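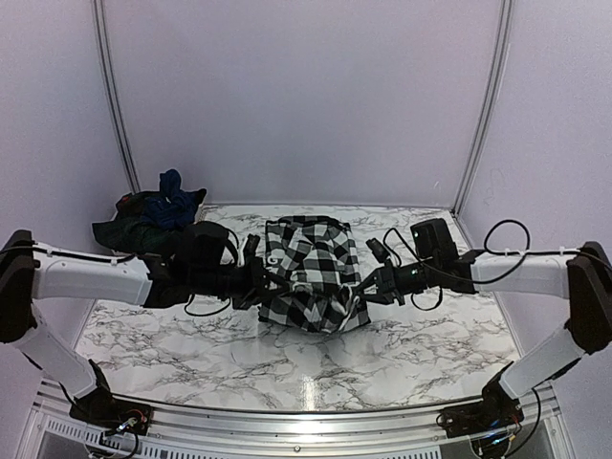 Folding has eaten most of my winter, and I finally have something to tell you about it. Regular readers know the Jurken project is our attempt to get two arms to handle laundry without a human lining everything up first. The folding part was never what hurt us. What hurt us was the bit before it, where the robot has to decide where to grab. Take the checkered piece between the grippers: the top lies pretty flat, the bottom is bunched up and folded over, and all those big squares keep going right through the creases. Our old grasp picker looked for strong edges, so you can guess how it felt about checks. It loved them! It went for the border between a black square and a white one as if that were a hem, over and over.

So we changed what the model gets to learn from. In the new version (we call it Ikitar, and no, it doesn't stand for anything) every training grasp is shown twice, once with the real fabric pattern and once with the pattern swapped for a different one. Same cloth shape, same grasp points, new print. If the model gives two different answers it gets penalized. I thought this would be too simple to matter and I said so out loud in a meeting, which I'm now hearing about every week.

We ran 300 trials on patterned garments the model hadn't seen. The old picker got a usable first grasp with both arms in 49 percent of them. Ikitar got 86 percent. Plain clothes barely changed, and I'm fine with that.

Still bad: anything with a twisted strip or strap hanging off it, and dark clothes, where the folds just vanish for the depth camera. A second try rescues a good share of the dark ones, but it can add up to 2 minutes per garment and I don't love that.

The write-up goes to the Zomville workshop in February. Before then I want to rerun the whole thing on the Dwivedi garment set, mostly for the stripes. If you have ugly patterned shirts you'd like to get rid of, the box is by my desk.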